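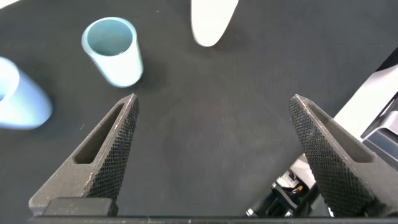 ¿Qué es Keratwood?

Keratwood es un taller de esmaltado y calibración de pastas cerámicas con sede en Skistgate. Formula esmaltes para fabricantes de vajilla y para escuelas de cerámica.

Tiempo de lectura: 2 min

Evaristo Olvera y Siebe Dierckx abrieron el taller con un solo horno eléctrico, alquilado a la antigua fábrica Vostine. La actividad actual se divide en dos líneas: formulación de esmaltes de baja temperatura, hasta 1000 °C, y ensayo de compatibilidad entre esmalte y pasta.

El archivo de fórmulas reúne 753 recetas. Cada ficha recoge la composición en óxidos, la curva de cocción, el coeficiente de dilatación y el resultado del ensayo de cuarteo. Las fichas se revisan en enero - también las de esmaltes retirados del catálogo.

El pedido mínimo es de 12 kg en polvo. Las suspensiones se sirven tamizadas, con la densidad anotada en la etiqueta.

Tanko Onuoha dirige el laboratorio. Cyprian Bednarek lleva los hornos y la formación, que se imparte los jueves en el local de Lill. El programa cubre molienda, aplicación por inmersión y lectura de defectos: pinchado, recogido y desconchado.

Las consultas técnicas deben indicar la pasta empleada, la temperatura de bizcochado y el tipo de horno. Sin esos datos no se emite informe.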